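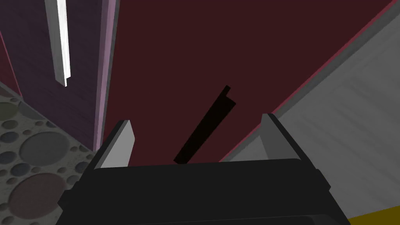 Elin Kneath says the best line she ever wrote was one she didn't plan at all. She was handed a piece of paper with somebody else's sentence on it, she had to write the next one, and out came a goat wearing a crown!

What Elin was doing is called writing a chain story, and you can do it too. It's one of the oldest writing games there is, it costs almost nothing, and it can make a whole table of people laugh until their stomachs hurt.

What is a chain story?

A chain story is a story written by more than one person, taking turns. The first writer begins. The second writer reads what's there and adds the next part. Then the paper goes to the third writer, and on it goes around the group until somebody writes the ending.

Each part is called a link, like the links in a real chain. A link can be one sentence long or it can be a whole page. For your first try, go short. Two or three sentences is plenty.

There are two main kinds.

In an open chain, everybody can read everything written so far. These stories usually make pretty good sense, and you can put in clues near the beginning that another writer picks up later.

In a hidden chain, you fold the paper over so the next writer sees only the last line. These stories make almost no sense, and that's the fun of them. A pirate can turn into a math teacher between one fold and the next (and nobody writing knew there was a pirate in the first place).

A real one, from start to finish

The writing club at the Skendo reading room made an open chain last May with 14 writers. The youngest had just learned to write in cursive and wanted everybody to know it. Here is how their story began:

"The ferry Jirkon left for the island of Prokia every morning, and every morning it came back with one passenger too many."

Isn't that a great first line? It doesn't tell you who the extra passenger is. It doesn't tell you if the extra passenger is nice. You want to find out, and so did the next writer, who added this:

"The captain checked the tickets. Then she checked under the benches. Then she checked the soup."

Now we've got a captain, we know she's careful, and we know there is soup. The third writer loved the soup so much that it stayed in the story all the way to the end. By the time the last person put down the pencil, the whole thing was 51 sentences long. The extra passenger was a very small king who had lost his goat. (Yes, that goat.)

How to pick up where someone else stopped

This is the tricky part. You may have had a wonderful idea about a volcano while you were waiting, and then the paper reaches you and everyone is standing in a bakery. What now?

First, read the last link slowly, twice if you can. Look for who is there, where they are and what they want. Somebody in a story nearly always wants something, even if it's only a sandwich.

Then say yes to it. If the writer before you said the dog can talk, the dog can talk. Try hard not to write "but it was all a dream," which throws away everything your friends made up. Try not to get rid of their characters either, at least not right away!

Now add one new thing. A noise, a letter, a locked door, a visitor with muddy boots. One is enough. If you add six new things, the person after you has to carry them all.

Last of all, stop at a good place. Good places to stop are usually right before something happens. "She reached for the handle" is better than "She opened the door and it was a closet and she went home."

If your volcano idea is truly wonderful, write it down somewhere else and save it. It can be the start of a different story.

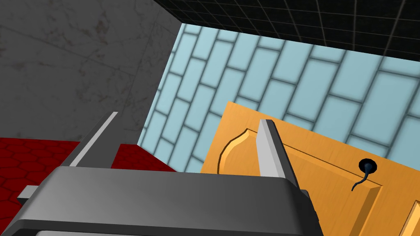 What if I get stuck and can't think of anything?

Write down what one of the characters can hear. It might be rain, or a clock, or someone humming in the next room. Once you've written a sound, you'll usually want to say what's making it, and then you're going again.

Another trick comes from Muammer Dönmez, who runs the Skendo club and keeps a jar of words on the windowsill. Anyone who is stuck can pull out one word and has to use it. He told us the words go in without any sorting, so you might get "lantern" or you might get "elbow." We pulled one when we visited and got "turnip."

Does it matter whose story it is?

It belongs to all of you. That feels a bit odd the first time, especially when a character you invented does something you would never have let them do. The Skendo writers had a brave little village called Peng in their story, and three links later it had been packed up and moved onto the back of a whale. The girl who made up Peng was cross for a minute. Then she wrote the part where the whale gets a mailbox.

When you've finished, write every writer's name at the bottom. Put them in the order they wrote, so people can go back and find out who did the soup.

Reading it out loud

Don't skip this bit! A chain story isn't really done until it's been heard. You can have one person read the whole thing, or each writer can read their own link. If you do it the second way, practice passing the paper quickly so there aren't long gaps.

Listen for places where the story bumps. Maybe the captain was called "she" at the beginning and "he" in the middle, or maybe it was night and then suddenly lunchtime. You can fix those together afterward. Professional writers do exactly the same kind of fixing, and they call it checking for continuity (say it kon-tin-OO-it-ee). Or you can leave the bumps in, if they're funny.

Try one today

You need paper, a pencil and at least one other person. With only two people, just pass the paper back and forth. If you can't think how to begin, borrow one of these:

The elevator had a button that wasn't there yesterday.

My grandmother's parrot knew a secret, and it was saving it for Thanksgiving.

Everybody in town got the same letter except us.

Set a timer if your group likes to hurry. Let people take as long as they want if it doesn't. And keep the story when it's finished, folded up in a book or a drawer, so you can find it again when you're older and wonder why there's a king in the soup.

Words & Stories | Ages 7 to 11 | September 2024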